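Fodus GR-4 Oscillating Grout Tool: Review After One Full Kitchen and Half a Bathroom

The GR-4 is a corded oscillating tool sold for one job, removing grout. It comes with a carbide segment blade, a finger rasp, a dust shroud and a hex key. I paid $173 for the kit in February and have since used it on a kitchen wall, a shower surround that is still in progress, and a short run of floor tile in an entryway. The grout in all three places was sanded cement. I have not tried it on epoxy and this review does not cover it.

Power and speed

The motor runs from a dial with six positions. Positions one and two are too slow to cut hardened grout and mostly polish it. Three is usable for narrow joints. I did nearly all of the work at four. At five and six the blade cuts faster but begins to wander, and the housing gets warm enough near the vents that I changed my grip.

There is no soft start. The tool comes up to speed at once, so the blade should be clear of the joint when the switch is moved. The switch is a slider on top of the body and is stiff. With gloves on I needed both hands.

Blade and joint width

The supplied blade is slightly thinner than a one-eighth inch joint. On joints of that size it takes two passes, one along each edge, with a thin rib left in the middle that breaks out with the rasp.

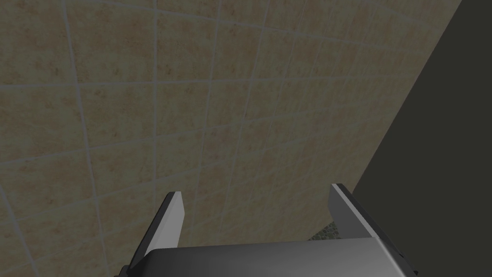

On anything under one-sixteenth the supplied blade is too thick and will chip the glaze. Söderlund makes a thinner blade with the same mount, sold singly, and I would treat it as a required purchase for older walls with tight joints. It fits without an adapter. It also dulls sooner. I changed it after 110 feet of joint, when the cutting noise had turned to a whine and I was leaning on the tool to make progress. The thicker Fodus blade is still on its first set of segments.

Corners are the weak point. The blade is a half circle, so it stops short of any inside corner by the depth of its own curve. The finger rasp is meant to finish these and it does, slowly. A manual grout saw was quicker and I went back to the one I already owned, a plain Ultex with a bent handle.

Dust shroud

The shroud clips over the blade and takes a standard shop vacuum hose. Collection is good on a vertical surface with the hose hanging below the cut, and poor when working overhead. The clip is thin plastic. Mine cracked on the second evening and is now held with tape. A replacement is available but is sold only with the complete shroud.

The shroud also hides the front third of the blade. I found it easier to sight along the joint from the side than from behind, with a work light set low so that the remaining grout throws a small shadow. Wear a respirator in any case. The vacuum does not catch the fine dust. 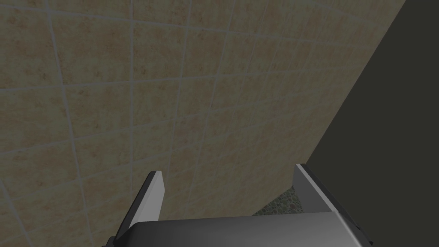 Weight and vibration

The tool weighs 945 grams without the cord, measured on a kitchen scale with the standard blade fitted. That is light for the type. Vibration is moderate at position four and unpleasant above it. I worked in half-hour blocks. Ditte Vídalín, who lent me a Dramuditz multi-tool for comparison, tried both on the same shower wall and preferred the Dramuditz for comfort and the GR-4 for control. I agree with her on both points. The Dramuditz is heavier and better damped, but its round body tends to roll in the hand, while the GR-4 has a flat underside that rests against the palm.

Manual

The manual is eight pages and mostly safety warnings. The blade change diagram shows the washer upside down. The raised side faces the blade. Fitted as drawn, the blade slips under load.

Cord length is nine feet. Plan on an extension.

Rating: 4 out of 5 for cement grout on walls. On floors I would give it a three, as the shroud drags on the tile and the cord exits at a bad angle for kneeling work.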